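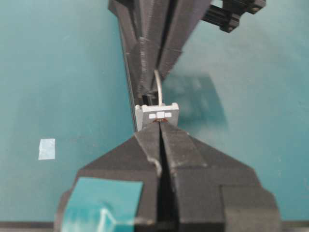 Ticket 230: handover of small part between two grippers, Clarano bench cell
Opened by: Sreekumar Devadiga
Status: open, waiting for Hollmann

Problem: Our shop wants the cell to pass small wired parts from one gripper to the other, a chore a person does all day without looking. In the last run of 60 attempts the software logged 38 as good. The customer at Dreltness asks if it can replace the evening bench work in December. I do not think so yet.

14:10 Lowered closing speed. No change in the log.
14:35 Changed grip force from the Solto default to 2000 in the settings page. The part is held harder, but the failures are the same kind. Put it back.
15:20 Checked the finger offsets with the gauge. Both are inside the limit.

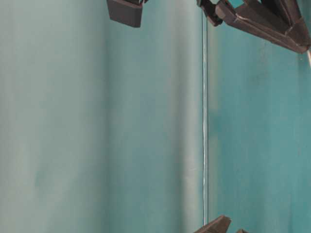 The fixed camera is my main suspect now. The software uses it to find the part before the second gripper closes. The surface in this view is teal-blue but not even in colour, paler at left and deeper at right, and a thin bright line runs down it a little right of centre. I believe the part finder may take that line for an edge of the part. I have not proved this.

Next: mask the line in the part finder and repeat the same 60 attempts. Hollmann, please tell me where the mask file is saved, the manual shows only the old menu.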